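Folding and Storing Household Towels
Guidance for residents, Clokside Housing Services

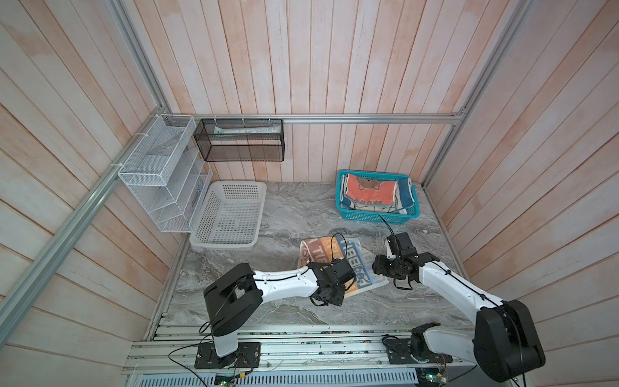

How often should bath towels be washed?
Bath towels in daily use should be washed after every three or four uses and dried completely between uses. Hand towels shared by several people require more frequent washing — every 2 days is suitable in most homes.

Before folding
Towels must be fully dry before they are put away. Feel the hems and any thick border, where moisture remains longest. Shake each towel once, lay it on a clean, hard surface, and smooth it from the center outward. Printed and striped towels should be laid flat with the corners pulled square. A stripe that runs crooked usually shows that one corner has been drawn in.

Folding
Fold the towel in half lengthwise and press the edges together. Fold in half again across the width, then into thirds. Small towels for children may need only two folds. Residents who share a linen closet should agree on one method, as mixed folds make an unstable stack.

Storing
An open plastic basket is suitable for folded towels kept near the place of use. Place the folded edge toward the front and keep the stack below the rim where possible. Freshly washed towels go to the bottom. Perforated trays and mesh wall baskets are better reserved for small items such as tubes and brushes.

Fabric softener should be used sparingly — it leaves a coating that reduces absorbency. Towels that smell stale after drying should be washed again without softener and with a smaller load.

Towels no longer fit for use may be left at the Trikau Street laundry room before 9 a.m. Questions on linen storage should be addressed to Nattawut Chaimongkol, Resident Services.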